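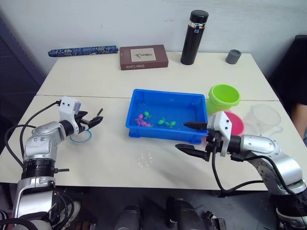
Staff News / Facilities and Grounds Team

Bike storage opens in May, and yes, there's a pump

Okay, I have been waiting so long to write this one! The covered bike storage behind the Marino building is finally going in, and if all goes well you'll be able to roll up and lock your bike under an actual roof in May. I've been riding in for two years and have the rusty chain to prove it, so forgive me if I sound a little excited.

I got a walk around the site with Noemi Sala, who's running the project for us, and she showed me where everything goes. The racks run along the north wall (the old delivery side, where the pallets used to pile up) and the roof comes out far enough that your saddle should stay dry unless the rain is really blowing sideways. The pump and the repair stand go by the door. I asked for a coffee machine too and got a look.

Voltar is building the shelter and Pludel is doing the lighting, with the lights on a timer from 5 in the afternoon through the winter months. In summer they'll come on later. Noemi said the timer can be changed if the late crew finds it too dark out there, so please tell her and don't just grumble in the hallway like I do.
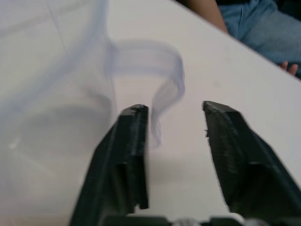

Close-up of two black gripper fingers.

Now the money, which is what everybody asked me after the last update. The city gave us a grant of $3501 (I did ask about the extra dollar, and it's just how their formula came out). We put in another $1000 from the grounds budget, and the bake sale before the holidays brought in $700. Gerardo Costa's lemon bars did a lot of the heavy lifting there, I must have bought six of them myself. The grant covers the racks and the pump, and our own money goes toward the lights.

While the work is going on, the side gate on Rornoleo Street will be closed to cars in the mornings until 10. You can still walk through, just keep to the left of the cones. Deliveries go to the front desk

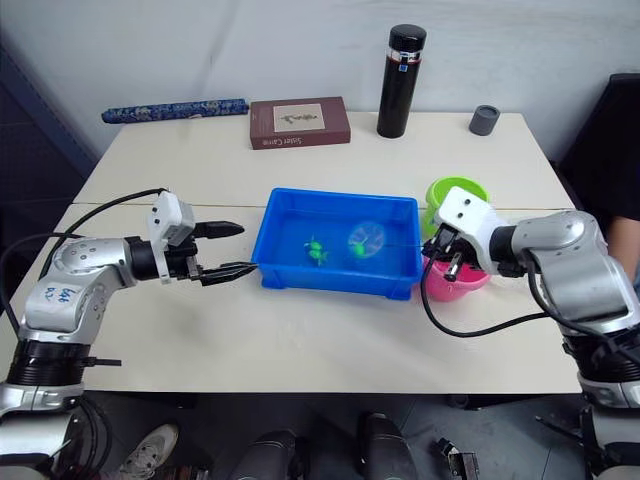 and if you're expecting something big, call the desk first so they can hold the door for the driver.

You'll need a tag for your bike once the storage opens. They're free, you pick one up at the front desk with your badge, and it goes on the frame under the seat. Bikes with no tag after the first month get a friendly note, and after that they get moved to the old rack by the dumpsters. Scooters are still being discussed! I know there are a few of you, so send Noemi a note if you want a spot.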